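Forum > Home and Workshop > Paint, Oil and Finishes
Thread: Second coat of hard oil still sticky, what now?

Isau
I finished my worktop with Tarnico hard oil. The first coat was fine and I could touch it the next morning. The second coat I put on in the evening, perhaps too thick, and after 2 days my fingers still stick to it. The tin says to wait 6 hours between coats and I waited longer than this. My room is not very warm in October. Should I wait more, or must I take it all off?
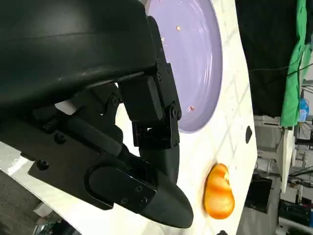
Carrasco
Wait a week before you do anything. Open the window, even when it is cold outside. Moving air helps more than heat in my experience.

Clodthorpe
I don't agree with the week. If it sticks after 2 days, there is too much oil on top and it will turn into a skin. Rub it with white spirit and a cotton cloth, then dry it with another cloth. And please hang the cloths flat outside afterwards, do not leave them in a ball. They can catch fire by themselves.

Isau
Thank you both. About the cloths I knew, but it is good to say it again. Is white spirit safe for the first coat? I am afraid it will lift everything.

Clodthorpe
The first coat is in the wood already. You will only take what lies on top.

Carrasco
It can leave dull patches, so you will probably need to oil again. This is why I prefer waiting. My kitchen shelf took nine days and now it is hard like stone.

Isau
I tried the white spirit on one corner, the size of my hand. It is less sticky there, but also a little dull, so it seems you are both right. Tonight I will do the remaining part and then leave it alone until the weekend — after that a very thin coat, wiped off after a quarter of an hour.
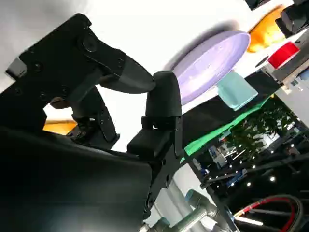
oldbrush2148
Before the thin coat, go over it lightly with a grey pad, always along the grain. No sandpaper under 100 grit, please, I have seen what it does.

Carrasco
A grey pad on soft oil will only fill itself with glue. First let it become hard, then the pad.

oldbrush2148
Yes, of course, I meant when it is hard.

Isau
Good, I will buy the pad tomorrow. The shop closes at five.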